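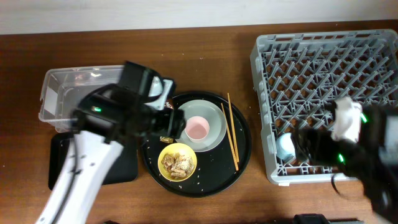 Cable fault stops table-clearing runs

The two-arm table-clearing station at Stinach was down for most of March after the left arm began stopping short of its target. Rekha Poduval traced the fault to a worn connector at the wrist, which dropped the signal whenever the arm reached far across the table. The log shows 304 stops in nearly 4,000 runs. The connector has been replaced. Until the arm is rechecked, keep hands off the table while power is on.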